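# Hiding the cables on a sit-stand desk

7/20/20

I put this off for ages because I figured it would eat a whole weekend. It took me one evening, and most of that was crawling around looking for a screwdriver!

What I used: a Pamik under-desk tray, a roll of Zodance hook-and-loop tape, and a power strip with a 6 foot cord. My desk is the Coelho with the crossbar, but any height-adjustable frame should work.

1. Unplug everything. Yes, everything (I tried leaving the router on and regretted it).
2. Raise the desk all the way up and leave it there. Your cables have to reach at this height, so measure now.
3. Screw the tray to the underside, toward the back, 3 inches in from the rear edge. Check your screw length first – you don't want a tip poking up next to your keyboard.
4. Lay the power strip in the tray and plug things back in one at a time, looping up the slack as you go.
5. Run the strip's cord down one leg with tape every foot or so, and leave a loose curve at the bottom.

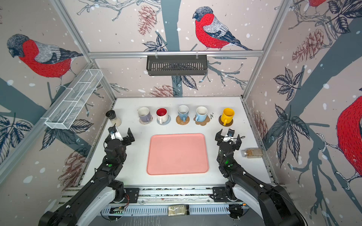 A reader in Trerncombe wrote in to say that the tape let go of her desk leg after a couple of weeks, and that wiping the metal with rubbing alcohol before sticking it down again fixed the problem. I've added that to my own routine now, and it does grip a lot better.

Last thing: run the desk down and back up slowly with one hand on the stop button, and watch the monitor cable, which on my setup was the only one that pulled tight. I swapped it for a longer one.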